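Grorard trial access, after a month of evenings

I signed up for Grorard in April on the hundred-pound plan, which gives you one simulated two-armed robot, a handful of furnished rooms and as much practice time as your graphics card will put up with. It comes from a small outfit called Raltley. The sales page says you can learn to pick up household objects by remote control before you ever spend money on hardware. I had my doubts and I still have most of them.

Installing it took one evening and 125 gigabytes. The manual is 493 pages long and the chapter on camera views is on page eight of a separate document, which I found by accident. Once running, it is stable. I had two crashes in a month, both on a Saturday, both while changing rooms.

My main complaint is with the views. You switch between a camera near the gripper and a wider one looking over the body, and neither tells you enough about distance.

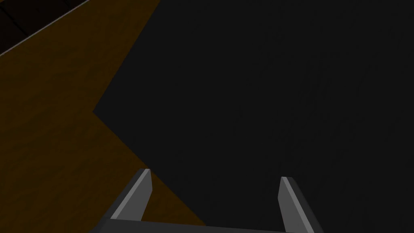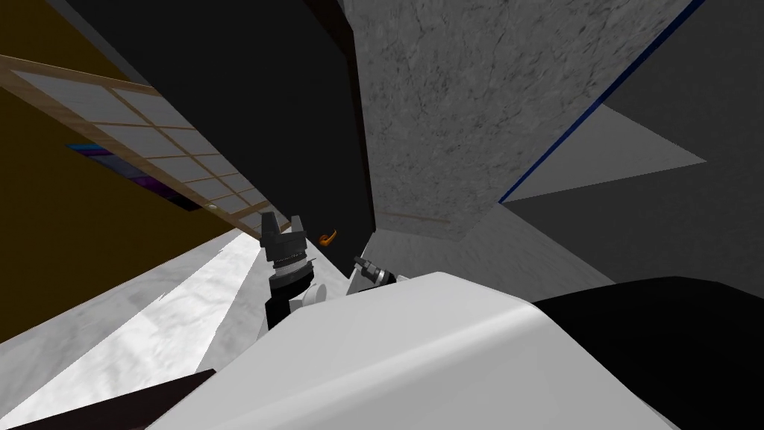 Both views come from the room called Waltthorpe, and I spent more time there than I would like to admit. Raltley's forum is full of people saying you get used to it. Perhaps you do. I got better at Waltthorpe and then did badly in the next room, Đồng, so I suspect I had learned one room by heart.

The textures are a mixed bag. Wood grain is fine at normal brightness, but dark surfaces go so dark that I lost track of where they stopped. There is a brightness slider. It changes the menus as well, for some reason, and resets when you quit.

The arms themselves respond well. Small hand movements come through as small movements, and I never felt a lag worth grumbling about. Grip force is another matter. You get a number in the corner if you turn it on, with no units, and the manual defines it by pointing to a table that isn't there. I wrote to support and had a polite reply the next morning saying it would be passed on.

Would the practice carry over to a real machine? I can't say, and I don't think Raltley can either. I asked for test results and was sent a brochure.

If you already own a decent computer and want to find out whether you have any patience for this sort of work, a single month is fair value. I wouldn't pay for the year. My own plan runs out this week and I've switched off the renewal, which took three screens and a confirmation email.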